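Bottles, caps and the big table

If you have been by the Piltis room lately, you will know that the big table has been living a double life this June. Half of it belongs to the people who read and spread out their papers, and the other half has slowly been taken over by plastic bottles waiting to go back. We don't mind at all (it's lovely to see so many of you joining in!), but it did seem like a good moment to write down how the collection works, especially for those of you who are new and have been too polite to ask.

Clear bottles go in the tall bin by the door, and colored ones go in the shorter bin beside it. Please empty them at home first and give them a quick rinse, and then let them stand upside down on the drying rack for a bit if they are still dripping when you get here. Dents and creases are no trouble, so there is no need to coax a bottle back into shape before you bring it in. Labels can stay on or come off, whichever you have the patience for. 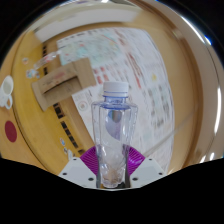
Caps are the part we get asked about most, and the answer has changed since the spring, so I hope the regulars will bear with me. We used to ask you to take them all off and drop them in the old cookie jar. Now they stay on, screwed down tight, and the jar is only for strays that turn up at the bottom of a bag. If you have been saving caps in a drawer all winter, bring them along anyway and we will happily find a home for them.

A word about the table itself, while I'm at it. It is always nice to come in and find something to read there, and I have lost more than one afternoon to a map or an old poster that someone left open. But please look underneath the sheets before you fold them up and carry them off, as more than one bottle has gone home again that way, and a set of house keys too.

We have 2530 bottles on the tally sheet so far this year, and 600 of those came in after the potluck, when I think everybody went home and cleaned out the garage. The money goes toward new shelves for the reading corner, and we would dearly like to have them up before the fall. The next drop-off opens at 11 in the morning, and the coffee will be on, so do stay and sit a while if you have the time. Bags are on the hook behind the door if you need a fresh one to take home.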